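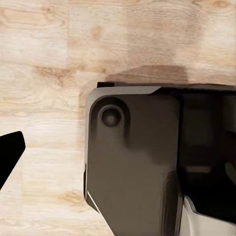 Oil and wax finishes: notes on maintenance coats

Several members have asked why the second-year maintenance coat on an oiled worktop takes longer to cure than the original finish did. The short answer is that the surface no longer absorbs at the same rate. Bare wood takes up the first coat quickly and unevenly, with end grain and the area near knots drawing in the most. By the time a maintenance coat goes on, the pores are largely filled with cured oil, and most of the new material stays on top. If it is applied at the original quantity, the excess forms a soft film that collects dust and prints under a warm mug.

Drying oils such as linseed and tung cure by reaction with oxygen. Evaporation plays a part only when the product contains a solvent. Air movement therefore matters more than heat, and a closed workshop with a heater running is a poor place to leave a coated top. Mineral oil does not cure at all and should not be used under a drying oil or a hard wax.

Buppha Nuchit compared application rates on offcuts of beech and maple left over from the Olszewski kitchen job. The offcuts were cleaned, abraded with 239 strokes of a gray pad by jig, and coated at full, half and quarter quantity. The full-quantity pieces were still tacky after 60 hours. The half-quantity pieces were dry to the touch at 22 hours, and the quarter-quantity pieces at 20. There was no visible difference in sheen between the last two. Water beaded on both after a week.

The procedure we now recommend is as follows. Wash the top with a damp cloth and a small amount of mild soap, then leave it overnight. Abrade lightly along the grain with a gray pad. Vacuum, and wipe with a clean cotton cloth. Apply a quarter of the original quantity with a folded cloth, working one board width at a time and keeping a wet edge. Wait 15 minutes and remove everything that will come off. Areas that have gone dull, usually beside the sink, can take a second pass the next day.

Edge-glued tops need attention at the seams. A raised seam is normally a moisture problem, and more oil will not flatten it. Check the underside first. Many tops are finished on one face only, and the bare face gains and loses moisture faster than the other. Finish both faces, let the top settle for a full heating season, and scrape the seams after that.

Used cloths must be laid flat outdoors to dry or kept under water in a lidded metal can. Linseed oil gives off heat as it cures, and a crumpled cloth in a bin can ignite without any outside source.

Rizwan Nanayakkara has the remaining offcuts and will bring them to the May bench meeting. The Stestel cabinet scraper is back from sharpening and can be borrowed again. Please return it with the edge guard fitted.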